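Parnstead Bench Shelf, small

Product group: Bench and desk storage
Sold by: Parnstead, Beltcombe
Availability: In stock

A low wooden shelf on thin black metal legs, made to stand at the back of a worktop and hold small capped vials upright in a single row. It suits anyone who works with a handful of colours or samples at a time and wants them in view without giving up the whole bench.

The small shelf was first made for the Kordestani dye workshop, where vials of ink were kept in a drawer and had to be taken out one by one to check the colour. Wondimu Tilahun drew the first version in March and made it at our Beltcombe unit. The shape has not changed much. The legs were made thinner after the first batch, and the top is now sanded on the underside as well as the upper face.

The top is flat, with no holes or slots, so you can space the vials as you like. Most people leave a finger's width between them, which is enough to pick one up without knocking the next. The space under the shelf is open and can be used for a ruler, a cloth or a pen.

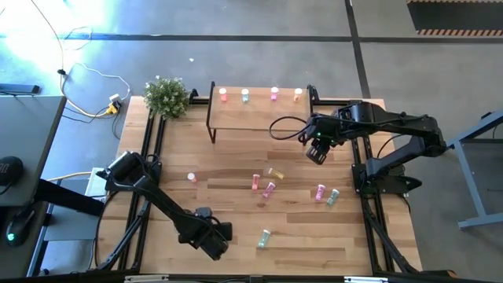

For mixed colours we suggest keeping the shelf for the vials in use and a tray for the rest. A vial on its side will roll on a hard worktop, and a shallow tray or a folded cloth will stop it. The caps should be closed firmly before vials are laid down. If you sort by colour, put the order on a card and keep it by the bench, so that the next person puts things back the same way.

The shelf is sold on its own. Vials, caps and trays are listed separately under Bench Sundries.

Sizes and details

Length: 230 mm
Top thickness: 15 mm
Top: solid wood, oiled
Legs: steel, black powder coat
Feet: clear pads, supplied loose
Maximum load: 2 kg, evenly spread
Assembly: legs screw on by hand, no tools needed

Fitting

Lay the top face down on something soft. Screw in each leg until it stops, then stand the shelf on a level surface and press lightly on both ends. If it rocks, undo the legs by half a turn and tighten them again, working across from corner to corner. Stick the pads on last. Leave the shelf for an hour before loading it.

Care

Wipe with a damp cloth and dry straight away. Ink and dye will mark oiled wood if left, so deal with spills at once - a little white spirit on a rag will lift most of them, but try it on the underside first. Re-oil the top when it starts to look dull. Do not put the shelf in a dishwasher or leave it standing in water.

Delivery and returns

Orders are packed at Beltcombe and sent within 5 working days. Larger orders for schools and workshops go out through Gristanmont and may take longer. Unused shelves can be returned in their packaging. Please keep the bag of pads with the legs, as we cannot resell a shelf without it.

Spare legs and pads can be bought singly. For these, or for shelves made to another length, write to Ibsa Ejigu at the Beltcombe unit and give the length you need in millimetres.

Page last changed 13/05/2020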